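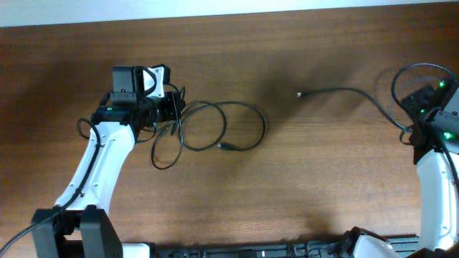
# Cable sorting, Ardale store: gallery and notes

Page maintained by Jurgita Strazds. Last revised 26 Oct 2020.

The Ardale store holds signal and power leads for the bench rooms. Before the sort, leads were kept in mixed crates, with no record of type or length. The work covered in these notes was the sorting, checking, coiling and labelling of everything in those crates. The count at the start was 741 items, including adaptors and short extension leads.

Larger prints are in the blue folder by the door of the store. Measurements are in millimetres unless marked otherwise.

## Sorting surface

Sorting was done on a flat table with the crates kept on the floor. A clear surface matters more than a large one. Thin black cord tangles with itself when two or more leads are tipped out together, and the ends are then hard to pair up by eye. One crate was opened at a time and its contents were separated before the next was lifted.

Light from one side is better than light from directly overhead. Twists in black cord are easier to find when the cord throws a shadow on the surface under it.

## Separating a tangle

1. Find a free end and leave it pointing away from the tangle.
2. Open the loops outward by hand. Do not pull on the free end.
3. Pass the smaller connector back through the loops, never the larger one.
4. When the lead is free, lay it out straight and let it rest for a few minutes.

Step 2 is the one most often skipped. Pulling on an end closes the loops nearest to it, and a soft tangle becomes a knot. Knots in thin USB cord were opened with a blunt wooden stick. Metal tools mark the jacket and were not used.

Most leads had been wound tightly round a hand at some point and had kept the twist. A lead in this state will not lie flat. Hanging it by the middle over a rail overnight removes the worst of it. Warming the cord was tried on a scrap piece and gave no better result than the rail.

## Loose coils

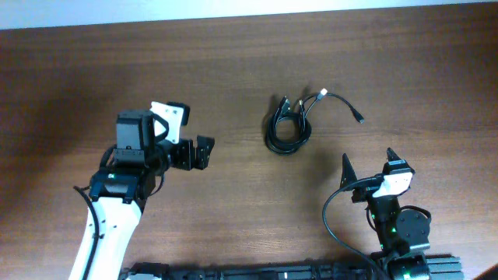 A coil for storage should be formed without force, each turn laid on the last, and should stay open enough for a finger to pass through the middle. The inside diameter used at Ardale is 90 for thin cord and 140 for anything with a moulded mains plug. Exact roundness is of no concern. Black cable lying in overlapping loops, as a loose oval, is a normal state before tying: the turns are gathered but still have to be evened up. If the oval is lifted as it is, the lower turns tend to drop out, so the coil is squared up on the table first.

Alternate turns are reversed (over, then under) on any lead longer than 1 metre. Shorter leads are coiled with plain turns. The reversed turn takes a little practice and is slower at first, but the lead pays out straight when it is next used. A lead coiled with plain turns only will put one twist into itself for every turn when pulled from the side.

## Ties

Three kinds were compared in April, before the main sort.

| Tie | Width | Result |
|---|---|---|
| Gredico hook-and-loop strip | 13 | Adopted. Holds well, can be reopened many times |
| Adley wire twist | 4 | Rejected. Cuts into soft jackets |
| Plain rubber band | 3 | Rejected. Perishes and leaves a residue |

The strip is fixed to the lead itself at the end which normally stays with the equipment, about a hand's width behind the connector. It then stays with the lead when the coil is opened. Strips fixed only round the coil go missing.

One strip is enough for a thin USB lead. Mains leads take two, placed opposite each other.

## Checking the connectors

Each connector was looked at under a hand lens and then tried in a test socket. The points checked were:

- shell straight and not spread at the seam
- no green or white deposit on the contacts
- strain relief not split where it meets the cord
- no play between the shell and the moulded grip

USB leads were then put on a Hapeta tester, which shows a lamp for each conductor. Leads with a lamp missing were separated further into charge-only and faulty. Charge-only leads are perfectly usable for power but cause a good deal of lost time when taken for data leads, and they now have a drawer to themselves.

A lead which passed with the cord at rest was tested again with the cord bent gently on both sides of the strain relief. This second test found most of the rejects. In total, 37 leads were withdrawn. The ends were cut off before disposal so that they could not find their way back into stock.

## Lengths

Length is measured between the tips of the connectors, with the lead straight but not stretched. It is written on the label to the nearest 50. Nominal lengths printed on packets were not relied upon.

The commonest length was 1,000 and the longest USB lead kept was 2,000. Longer passive leads were found to be unreliable with the bench instruments and were moved to the power-only drawer, where the length does no harm provided the current is low.

## Labels

Labels are wrap-round, white, with a clear tail which covers the print. They carry the type, the length and the month of checking, in that order. Nothing else goes on the label. Room names were tried first and were out of date almost at once.

The label sits on the same end as the tie. Both ends were labelled on the first crate, but the second label caught on other leads in the drawer and the practice was dropped.

## Storage

The drawers are shallow, 75 inside, and coils are laid flat in a single layer. Stacking two layers is possible with thin cord only. Coils stood on edge fall open when the drawer is shut with any force.

Drawer order, top to bottom:

- USB data, up to 500
- USB data, over 500
- USB charge-only
- network
- mains, straight plug
- mains, angled plug
- adaptors and couplers

Leads on loan are not logged one by one. A returned lead goes in the tray on top of the cabinet, uncoiled if need be, and is checked and coiled by whoever next empties the tray. Please do not put a lead straight back in a drawer – the month on the label then means very little.

## Still to do

Network leads have been sorted but not measured. The mains leads with angled plugs need new ties, as the first batch of strip was cut too short. Ribbon cable is outside the scope of the sort and remains in its own box under the bench.

Corrections to Jurgita Strazds, Ardale store, preferably with the drawer and the label text quoted.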